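Mirkeo opens its practice room for robot hands, and you can come in for free

LAKIER, May — We have news, and I've been itching to share it! Starting this month, Mirkeo is opening Fleravari to anyone who wants to help teach a robot how to pick things up. Fleravari is our simulated practice room. It runs in your web browser, you steer a two-fingered gripper with your mouse or a game controller, and every move you make gets saved as an example our learning system can study.

I started Mirkeo because I was tired of writing rules for robots. You write one for boxes, then somebody hands the robot something round and you're back at your desk until midnight. People are just so good at this stuff! So we decided to collect what people do and let the system learn from that.

Each session begins with a few pale, plain shapes and a view from right behind the fingers. We kept the colors dull on purpose (my designer friends have complained plenty) so the system has to pay attention to shape and position. You line up, close the gripper, lift, and set the thing down wherever the task tells you to. 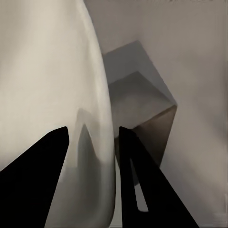
A session takes 5 minutes, and you can quit whenever you like. If you drop something, please don't hit restart right away. Go back in and try to fix it — those recoveries are worth a lot to us, and we never get enough of them. Our own team got so smooth at the easy grabs that the early data was almost boring, with hardly a fumble in it.

Our first goal is 100 hours of good driving from people outside the company. Once we get there, we'll train a fresh version of the system and post the results on our site, including the tasks it still can't do. I'd love to say it'll be flawless. It won't be, and I'd like you to see where it gets stuck.

Dogar, our partner on the project, is checking the examples before they go into training. Two reviewers look at every saved session and mark where a grasp begins and ends. If they disagree, it goes back in the pile for another look.

We save the gripper's path, the simulated view and your button presses. We don't use your microphone or webcam, and you can drive under any nickname you want.

Fleravari is open now to anyone 18 or older with a fairly recent computer. Sign up through the Mirkeo website, where you'll also find the short practice lesson. Reporters who'd like a turn at the controls can write to our press desk, and I'll happily drive along with you.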